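Compte rendu de visite : la maison témoin de Hinham

La délégation du service Habitat de Prestuswood s'est rendue en juillet à Hinham, à l'invitation de la société Mühlbauer, afin de visiter la maison témoin ouverte aux professionnels de l'aménagement. Elle était conduite par Amerley Aidoo, responsable du programme Uver, consacré à l'équipement des logements de petite surface. L'accueil a été assuré à 9 h 30 par Afia Addo, chargée des relations avec les collectivités.

Le programme Uver prévoit l'ameublement de 31 logements. La visite avait pour objet d'examiner en situation les sièges, les rangements et le mobilier sanitaire susceptibles d'être retenus, et de recueillir les éléments d'entretien demandés par les gestionnaires de résidence.

La matinée a débuté par le coin bureau. Les échanges ont porté sur la tenue des revêtements textiles, le remplacement des pièces d'usure et la circulation des sièges sur moquette, point signalé à plusieurs reprises par les résidents. Mme Addo a rappelé que les assises et les piétements peuvent être commandés séparément, sous la référence 3093 du catalogue.

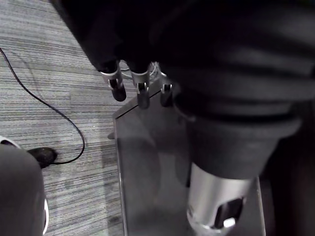

À quelle fréquence convient-il d'entretenir un siège de bureau garni de tissu ?
Un dépoussiérage mensuel à l'aspirateur suffit en usage courant, complété deux fois par an par un nettoyage à l'eau légèrement savonneuse et un contrôle du serrage des vis.

Les participants ont ensuite abordé la question des délais. Le fournisseur s'engage sur 4 semaines pour les sièges et sur une livraison groupée pour les commandes supérieures à 50 pièces. Mme Aidoo a demandé que les emballages soient repris le jour même, les halls des résidences concernées ne permettant aucun stockage.

La seconde partie de la visite concernait l'espace d'eau. Le meuble vasque gris anthracite à deux portes, surmonté d'un plan gris finement veiné, a retenu l'attention de la délégation. Sa pose sur pieds métalliques noirs facilite le passage de la serpillière, et la cuve blanche rectangulaire, encastrée sous le plan, supprime le rebord où se dépose habituellement le calcaire. La robinetterie noire a suscité davantage de réserves, les traces d'eau y étant réputées plus apparentes dans les secteurs où l'eau est dure. 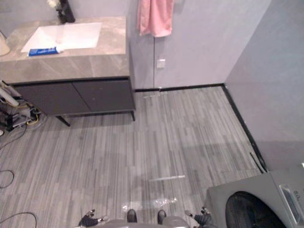
Il a été convenu que Mühlbauer transmettrait une fiche d'entretien du plan et des façades, ainsi qu'un chiffrage comparatif entre robinetterie noire et robinetterie chromée. La hauteur du meuble devra par ailleurs être vérifiée au regard des prescriptions applicables aux logements adaptés, pour lesquels une vasque suspendue reste la solution privilégiée.

La délégation remercie Mme Addo pour sa disponibilité. Les documents remis sur place peuvent être consultés au secrétariat du service Habitat, aux heures d'ouverture habituelles.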